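Tomato Seedlings, a Wet Spring, and My Growing Pile of Yogurt Cups

May 30, 2023

Well, the tomatoes are finally in the ground! I know, I know, half of you had yours out weeks ago and are already bragging about flowers. We had such a soggy spring here in Drirdale that every time I got my boots on, it started raining again, and our clay turns into something you could make dinner plates out of. So I waited. And waited. And the poor seedlings got leggier and leggier on the windowsill in the spare room.

I started 60 seeds this year, which is silly for a yard our size, but I'd found a packet of Wodusell at the back of the seed drawer and figured most of them wouldn't come up (the packet was pretty old). Almost 50 did! I couldn't bring myself to thin them, so they all got their own yogurt cup, and then the yogurt cups took over the guest bed, the top of the dryer and one end of the kitchen counter.

If you've never grown Wodusell, it's a medium red one with a bit of ribbing at the shoulders. Kind of ugly, very good on a sandwich. I also have four Quispe plants, the little yellow ones that split if you look at them funny after a rain. I swore them off last summer and then bought them again at the plant sale.

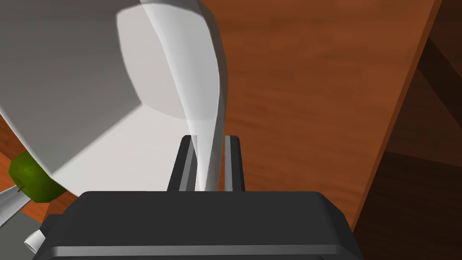 A robot gripper beneath a white object

OK, planting. I bury mine deep, right up to the top couple of sets of leaves, and with leggy ones like these I lay the stem sideways in a little trench and bend the tip up. It looks terrible for a few days and then they straighten themselves out. I pinch off whatever leaves would end up under the dirt. A scoop of compost goes in each hole, then a good long drink, and then I leave them alone, or I try to. I was out there 8 times the first day just looking at them.

The cages are a whole other story. I have the flimsy cone kind from the hardware store and they fall over every single year, usually in July when the plants are at their heaviest and I'm at my laziest. This time I drove a stake in next to each one and tied the two together with strips from an old T-shirt. We'll see! If you have a cage you love that doesn't cost a fortune, please tell me about it in the comments.

For the slugs I'm back to going out after supper with a flashlight and a jar. The beer traps never did much for me except make the bed smell like a bowling alley. I did put a ring of crushed eggshells around the basil, mostly because I had the eggshells.

The leftover seedlings are on the porch steps, and if you're local you are very welcome to come take some. They're all labeled, except the tray I dropped, so those are a surprise. Please bring back the yogurt cups if you can, I reuse them.

Next up are the beans, if I can find where I put the poles.

Posted in: Garden, Tomatoes
Leave a comment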